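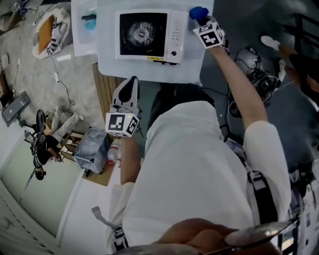

Khrystyna Zhuravel wrote to ask whether you need to know anything about robots to come and help at our open day, and I'm glad she did, as my first advert plainly didn't say. No, you don't!

We're Stenar, we teach robots kitchen jobs, and in March we're opening the workshop for an afternoon. I'm looking for people to have a go with the hand-held grippers while visitors watch and ask things (they will ask things — last time I lost my voice by four). You'd do short turns at a worktop with a microwave, with breaks in between, and Tymofii Moroz will show you how to hold everything before the doors open.

You need to be over 18 and all right with standing for a while and chatting to strangers. Long sleeves are fine. Left-handers very welcome, we never get enough.

We're expecting about 400 visitors, so it'll be lively. Helpers get lunch, travel costs and a look round the test room with Bohdana Melnychuk afterwards.

To put your name down, ring the Stenar front desk and ask for extension 333, or just drop in any morning before noon. Tell us if you'd like the early or the late turn — the late one fills up first.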